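Reading Room > Conversations > Writers at Work

October
By the Jondberg Quarterly staff

A Novel Out of a Shopping List

When Chathurika Majumder opens her front door she is already halfway through a sentence, something to do with the kettle and whether I mind goat's milk (I don't, much), and it is a good ten minutes before either of us remembers that I've come to talk about her book. That's how she writes, too. The Edlow Ferry begins with a woman muttering over a shopping list on a cold pier, and by the time you look up you are 100 pages in and have missed your lunch.

The list was real. She found it in a library copy of a bird guide, in pencil, on the back of an envelope. "Candles, string, a pound of plums, and then the word Sultana with a capital S," she tells me. "I thought, well, is that a raisin or is that a person? And I decided it was a person, and that she was late."

Sultana became the heroine's sister, and then for a long while she became the heroine. Majumder wrote 4 complete drafts, and in the first of them Sultana never appeared at all; she was only waited for. "My agent was very kind about it," she says. "She said it was a lovely book about a pier."

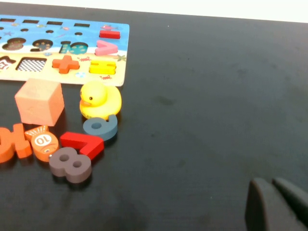 The seaside puzzle, minus sign in its slot.

The second draft was where the trouble started, and she is cheerful in describing it. She had decided that every chapter would be named for an item on the list, and so she needed a chapter called String. "I wrote String for the whole of one winter. I wrote it as letters, I wrote it as a dream – please never do that – and I wrote it from the point of view of the ferryman, Vodik, who at that time was a very dull man. He had opinions on rope."

Vodik is now the character readers write to her about. I ask what changed, and she takes so long over the answer that we both finish our tea. "I let him be wrong about something," she says at last. "He's sure the ferry will be running again by spring. Once I knew he was wrong, and that he half knew it too, I could hear him talk, and then I couldn't get him to stop, bless him."

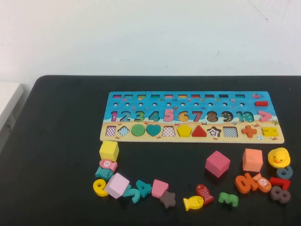

Mornings, and a kitchen timer

Her working day is plain enough. She sits down at six, sets a kitchen timer for 25 minutes, and writes by hand until it rings. Then she gets up, does something useful with her hands (bread, if there's flour) and goes back for another round. Typing is saved for the afternoon, when she says she's too tired to be clever and so makes better cuts.

The cuts in the last draft were fierce. One chapter, Candles, went from a long set piece at a wedding down to 2,586 words in which two people fail to light a stove. She had loved the wedding. She still has it in a drawer, and she read me a page of it, laughing in the wrong places and then apologizing to the bride.

I wondered whether she'd advise a beginner to start as she did, with a scrap of somebody else's paper. "Oh, start with anything," she says. "A list is nice because it already has an order, and you can go against it. But do keep the first version. Mine was a mess, and I went back to it for the ending, nearly word for word."

She is working on something new, and will tell me only that there's a train in it and that the plums didn't make it this time either. Then she wrapped up half a loaf for my trip home, and we stood talking on the step until it got dark.

Contact the editors | © Jondberg Quarterly | Back to top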